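Reading a Ruling Against a Statute
Handout 4: Facial challenges, as-applied challenges, and what a judge has really decided 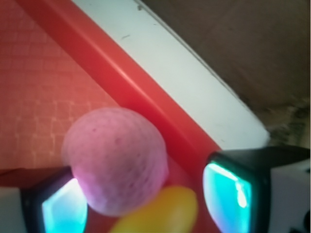 Most news reports of a court ruling tell you that a law was "struck down," and most of the time that phrase hides the part you need. Struck down for whom? By which court? All of it, or one section? I distrust the phrase and I would like you to distrust it too. A statute is made of language, and language behaves badly at the edges. Take a local ordinance that bars "any hard ball" from a public park. Now take a pink ball with a fine, porous grain, something like foam or sponge, and ask whether the ordinance reaches it. You may think the answer is easy, and for that ball it probably is. The person who wrote the ordinance thought every answer would be easy.

Two kinds of challenge

A facial challenge says the law is invalid as written. An as-applied challenge says the law may be fine in general but cannot be used against this person on these facts. The textbooks present these as two clean boxes. I don't think they are. Courts move between them, sometimes inside a single opinion, and lawyers plead both whenever they can.

The usual statement of the facial test is that the challenger must show no set of circumstances in which the law would be valid. Read that literally and almost no one would ever win, yet people do win. Free speech cases use a looser test, overbreadth, which asks whether a substantial amount of protected activity is caught. "Substantial" is doing a lot of work there, and you should be suspicious of any outline that defines it in one line.

The class problem: the Greltulix ordinance

We will use the same problem for both sessions. The city of Greltulix passes an ordinance requiring a permit for any "organized gathering" of 15 or more people on public land. The fee is $319. The parks office may refuse a permit "in the interest of public order." Plenora, a tenants' group, applies to hold a meeting in Soltulari Square and is refused without a written reason. It sues in federal court, asking for a declaration and an injunction.

The city makes three arguments. It says the square holds 1,150 people and needs managing. It says the refusal was made in good faith. And it says the court should simply order a new decision and leave the ordinance alone.

The first argument is stronger than students tend to admit. Cities can regulate the time, place and manner of gatherings. The second is close to useless: a standard that lets an official say no for any reason is a problem even when the official is nice about it. The third is the one to spend time on, because it is where the remedy gets decided, and the remedy is what the parties live with.

What the order reaches

Before you write that a law is "gone," check these points in the opinion.

Which sections are named in the order itself, as opposed to the discussion?
Is there a severability clause, and did the judge use it?
Who is enjoined? An order against the parks director does not obviously bind the county sheriff.
Is the order stayed pending appeal? If so, not much has changed on the ground yet.

A trial court's ruling binds the parties. It does not bind the judge down the hall, though that judge will probably read it. Text that a court has held unconstitutional often stays in the code book for years, and a legislature that dislikes the ruling may leave it there on purpose.

On the Fu brief

The sample brief in your packet was filed in a moot court round under the team name Fu. It argues the facial challenge well and then asks for relief only for Plenora. I have heard this defended as strategy. I read it as a mistake — the argument and the request don't match, and a judge would ask about it in the first minute.

For next session

Write one page, no more, on whether the fee alone would fail if the refusal power were cut out. Do not cite the good faith point. Bring a proposed order, worded as you would want the judge to sign it.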